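# Workshop notes: flat mats, small parts and bench layout

Revised in December. Applies to printed mats, cutting mats and any sheet material laid on a bench as a working surface.

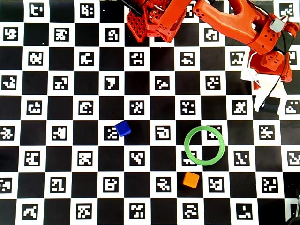

A mat is only as flat as the bench under it. Check the bench first with a straightedge laid along both diagonals. Any gap that passes a sheet of ordinary copy paper should be marked with pencil and shimmed or sanded before the mat goes down.

## Laying a printed mat

1. Vacuum the bench, then wipe with a barely damp cloth. Let it dry.
2. Unroll the mat face down and leave it overnight at room temperature. Do not use a heat gun on the curl.
3. Turn it face up and align one long edge with the bench edge.
4. Fix that edge with low-tack tape. Smooth toward the opposite edge with a dry squeegee.
5. Tape the remaining edges. Corners last.

Vinyl and paper-backed prints behave differently. Vinyl relaxes; paper takes up moisture and ripples along the grain. If the pattern is used for alignment, measure one full run of squares with a steel rule after taping and write the result on the underside of a corner. Repeat at the change of season. A checkerboard makes stretch easy to find, as a bowed line shows up against the rule at once.

## Cleaning

Use water with a drop of dish soap on a microfiber cloth. Wipe in one direction. Alcohol lifts the black from some inkjet prints, so test on the margin. Sawdust and filament scraps come off with a soft brush. Compressed air drives grit under the edge and raises a bump that has to be worked out by hand.

Glossy mats reflect overhead light. Move the lamp to the side before deciding that the print is faded.

## Small parts on a patterned surface

Black and white hides black and white. Hardware in either color disappears on a checkered mat, particularly where the squares carry a fine printed pattern. Bright pieces stay visible: an orange or blue cube or a green ring can be found at a glance. For test blocks, spacers and setup pieces, paint or print them in a saturated color and keep one color per shape.

Screws go in a lidded tray off the mat. Ratree Pongsiri uses a shallow steel dish with a magnet glued underneath, 62 mm across, and it does not slide.

## Marking positions

- Record a position by row and column, counted from a fixed corner.
- Put a dot of removable tape at that corner.
- Do not write on the printed face. Marker solvent migrates into vinyl and cannot be removed.

## Storage

Roll with the print facing out, on a tube at least as wide as a coffee can. Interleave with kraft paper. Store horizontally on 2 brackets, away from radiators. Folding leaves a permanent ridge.

Nipon Sitthichai asked about laminating. Cold laminate in matte is acceptable. Hot laminate shrinks the print unevenly and should be avoided where dimensions matter. Measure again after laminating and replace the figure on the underside.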